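Workshop notebook: acoustics, room 3
Last updated: June 26, 2023
4 min read

Continued from the previous entry. Reverberation measurements with the second absorber layout. The first layout used all panels on the long wall and left a strong flutter between the two short walls, clearly audible on a hand clap. Goal for the second layout is to kill the flutter without using more panels than we have.

Setup. Janov loudspeaker on the low stand in the corner, driver facing into the corner. Measurement mic on the tall stand, capsule at seated ear height. Excitation is a logarithmic sine sweep, played twice per position and averaged after deconvolution. Door closed, ventilation off at the wall switch. Blinds down, same as last time. Interface gain was not touched between positions. The knob is taped.

Calibration before start and after finish. The two readings agree to within the resolution of the display, so no correction applied.

Background noise. Ventilation off does not mean silent. There is a steady hum at low frequency that comes through the ceiling, probably the plant on the floor above. It limits the usable decay range in the 63 Hz band. I took T20 in that band and T30 everywhere else. Anyone comparing with the first layout should check which one was used there, as the old sheet does not say.

Results. Decay at 500 Hz averages 0.54 s over all positions. First layout gave 0.55 s in the same band, so the average has barely moved. This was expected, the panel area is unchanged. What has changed is the shape of the decay. The early part is now close to a straight line on the log plot. In the first layout it had a knee, with a slow tail after it, and the tail was the flutter. Clap test agrees: no zing at the desk end, a faint one left near the door.

Spread between positions is smaller than before at mid frequencies and the same at low frequencies. Below 125 Hz the room is governed by its modes and the panels are too thin to have any effect. Thicker panels or a corner trap would be needed. The Wudum corner units would fit in depth but would block the cable duct. Not pursued.

One outlier. File 2826 has a dropout in the middle of the sweep and the impulse response has a ghost before the direct sound. Discarded and repeated. The repeat is clean. The buffer had been left at the low-latency setting from other work. Set it back to the large value and leave it there for sweeps.

Floor. Carpet absorption is in the model as a generic value for short pile on a hard base. It fits above 1 kHz but predicts too much absorption at 250 Hz. I lowered the coefficient in that band until model and measurement met. This is a fit and has no independent support, so do not carry the number over to another room.

Footfall noise. Side question from the Cilov request: can the floor be used during recordings if people need to walk through? Walked the length of the room at normal pace with the mic at the usual height. Rubber-soled shoes on the carpet are near the noise floor above 500 Hz. There is a low thump at heel strike that goes through the stand and into the mic, visible in the spectrogram as a short vertical line. A foam pad under the stand removes most of it. Hard soles not tested. 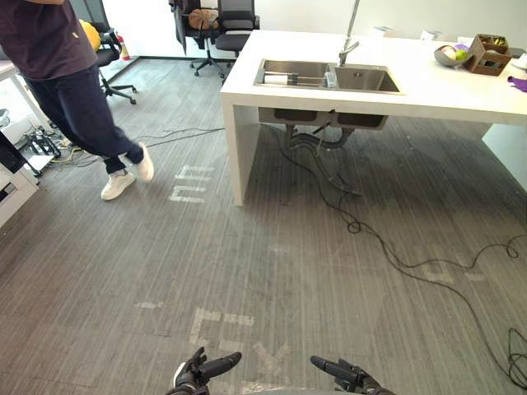 Fig. 1. Striped carpet next to the white desk, with someone walking past.

Model update. Rizk export re-run with the new panel positions and the modified carpet value. Predicted decay is within one difference limen of the measured value in every band from 250 Hz up. Scattering coefficient of the furniture is still a guess. Changing it moves the predicted tail more than I would like.

Open points:
- Repeat near the door with one panel moved from the long wall to the short wall.
- Ask building services when the plant above is switched off, then redo 63 Hz.
- Hard soles, with and without the foam pad.
- Note T20 or T30 in the header row of the results sheet.
- Full repeat in September, after the ceiling tiles are replaced. Everything here is invalid for the new ceiling.

Raw sweeps are in the shared folder, unprocessed. Deconvolved responses are next to them with the same numbering. The discarded file is kept, marked as bad in the log.

Contact: acoustics workshop, room 3 | © 2023 | Back to top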